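Central bank adviser sets out case for keeping small coins in use

The decision to withdraw the two lowest coins from circulation should be delayed until shops outside the main towns are ready for it, according to Marjatta Koskela, who advised the Esstead finance ministry on the measure.

Speaking at her office in Ikmont, Ms Koskela said the ministry had been right to look at the cost of minting. "The coins are expensive to make and most of them never come back to the banks," she said. "I have no quarrel with the figures. My concern is the timetable."

Under the present plan, totals paid in cash will be rounded from December. Card payments will be charged to the exact amount. Of the 1056 retailers that answered a ministry survey, 486 reported that their tills could not yet round automatically.

"A large chain will change its software overnight," Ms Koskela said. "A village shop may wait months for an engineer, and in the meantime the owner does the sum by hand for every customer."
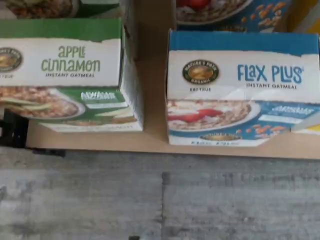
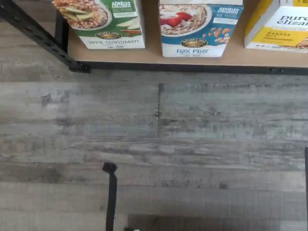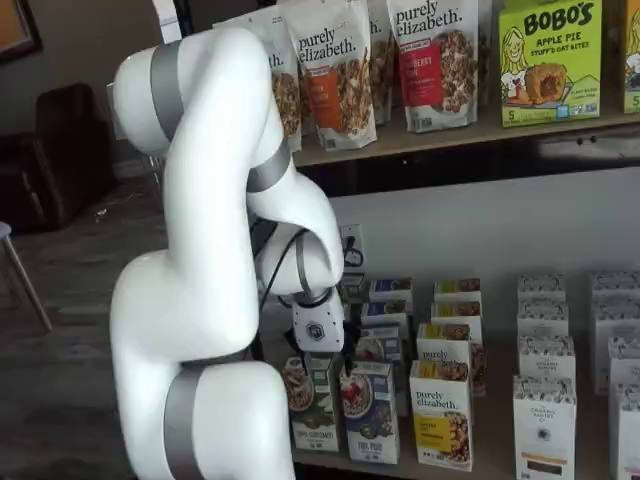
According to Tõnu Strazds, rounding will even out over a year for most households and a delay would only prolong the uncertainty for traders.

Ms Koskela accepted that the sums involved were small. She noted, however, that pensioners in Vītola often paid for 2 or three items at a time, and that confidence in the currency depended on such purchases.

She has asked for a grace period for the 174 shops that have no card terminal. The ministry is expected to reply before the budget debate.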